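Setting Up a Straight Key Practice Session in Setix

Setix is a practice app for sending and copying Morse code. It runs on a phone, a tablet or a desktop computer, and it can take input from the screen, the keyboard or a real key plugged in through an adapter. The steps below cover a first session with a straight key, from the audio settings to saving a log of what you sent. They were written for the desktop version. The phone version has the same menus in a different order.

You will need:
A computer with a working sound output
A straight key with a two-wire cable
A USB key adapter (these steps use the Allar, but any adapter that shows up as a keyboard will do)
Wired headphones

Wireless headphones add a delay between pressing the key and hearing the tone. Even a short delay makes it very hard to send evenly.

Step 1. Connect the key

Plug the key cable into the adapter first and the adapter into the computer second. The Allar reads the position of the key when it powers up, and if the key is held down at that moment the adapter starts in paddle mode.

Open Setix and go to Settings, then Input. Choose External Key from the list. Press your key once. The input light next to the name should turn on while the key is down and go off when you let it up. If it stays on, the contacts on your key are touching. Open the gap with the adjusting screw and try again.

If nothing happens at all, open a text editor and press the key there. The adapter should type a character. If it does, the adapter is fine and Setix is listening for the wrong one. Click Learn on the Input page and press the key again.

Step 2. Set the tone

Go to Settings, then Audio. The tone is set to 800 Hz when you first install the program. Many people find that high and tiring over a long session, so move the slider down until it sounds comfortable. There is no correct pitch for practice. Pick one and leave it alone for a few weeks so that you stop noticing it.

Set Tone Shape to Soft. With the Hard setting, every dit and dah begins with a click, and you end up listening to the click instead of the length of the tone.

Turn Background Noise off for now. It is useful later, when you are getting ready for on-air work.

Step 3. Choose a speed

Straight key practice in Setix uses a target speed. The program does not force you to send at that speed, but it uses the number to decide whether a press was meant as a dit or a dah and whether a silence was meant as the end of a letter or the end of a word.

Set the target to 8 WPM. This is slow enough to think about and fast enough that the letters still have a rhythm. If you already send comfortably on the air, use your normal speed.

Leave Auto Adjust off. When it is on, the program follows your speed up and down, and it will happily decode sending that another operator could not read.

Step 4. Check your timing with a string of dits

Open the Practice tab and choose Timing Check. Send a row of dits for one full line, then a row of dahs for the next. Setix draws each press as a bar, with the ideal length shown behind it in gray.

Look at these things:

The dits should all be close to the same length. If they get shorter along the line, you are speeding up.
The gaps between dits should be as long as the dits themselves. Most beginners make them too short.
Each dah should be three times as long as a dit. Dahs that are too short are the most common reason the decoder prints the wrong letter.

Do this check at the start of every session. It takes less than a minute and it tells you whether your hand is ready.

Step 5. Adjust the key

A wide gap needs a bigger movement and gives you a slower, heavier style of sending. A narrow gap is quicker but can produce stray dits if your hand shakes. Start with the gap a little wider than the thickness of a sheet of writing paper and close it slowly over the next few sessions.

Spring tension matters too. The key should come back up on its own without a kick. If your wrist aches after ten minutes, the spring is probably too tight, or the key is sliding around and you are using your arm to hold it in place. A rubber mat fixes the second problem.

Robel Degefa uses a heavy Niskanen key and keeps the spring nearly slack. Bezawit Tufa, who sends on a much lighter Wallance, has hers tight enough that most visitors cannot send on it. Both have very readable code, so do not copy somebody else's settings just because they send well.

Step 6. Load a word list

On the Practice tab, choose Words and then Load List. Setix comes with a list of 1,269 common words sorted by length. For a first session, choose the shortest group only. You can also paste in your own text. Plain text works best. Curly quotes and other special characters are skipped without a message, so clean those up first if your text came from a word processor.

The word appears at the top of the window and the decoder prints what it heard underneath. Send the word, wait for the decoder to finish, then send the next. Do not rush to correct a mistake. Finish the word, send the error signal (eight dits in a row) and send the word again.

Tsegereda Tilahun wrote in to say that she covers the decoder line with a strip of paper and only looks at the end. That is a good habit once you know the alphabet. Watching the letters appear makes you pause after each one, and the pauses turn into word spaces.

Step 7. Read the score

At the end of a list, Setix shows an accuracy score and an average speed. Accuracy is the share of characters that were decoded correctly. When you reach 96 percent on two lists in a row, raise the target speed by one word per minute and start again with the same lists.

Click Details to see the score for each letter. Letters with a long run of dits, such as H and S, and the number 5, usually come out worst – the hand loses count. Practice those alone for a few minutes. Say the rhythm out loud if it helps.

Step 8. Save the log

Choose File, then Save Session. The log is a text file with the words, what the decoder printed, and the timing of each press. It opens in any editor. If you work with a teacher or a practice partner, you can send them the file and they can play it back in their own copy of Setix at the speed you sent it.

Common problems

Every letter comes out as E or T. The target speed is set too high, and the program thinks each gap is the end of a letter. Lower it.

Words run together. You are not leaving long enough between them. A word space is seven dits long, which feels much longer than it sounds.

The tone breaks up while the key is down. Clean the contacts with a strip of plain paper pulled through the closed gap. Do not use sandpaper.

Thanks to Tolera Tamiru for testing the adapter section. Etenesh Shiferaw updated the menu names in September.

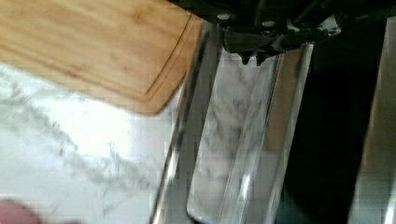
Can I use the same settings if I switch from a straight key to a paddle?

The tone and the word lists carry over, but you need to change Input to Paddle and set the keyer speed separately, as the keyer makes the dits and dahs for you and the straight key timing check no longer applies.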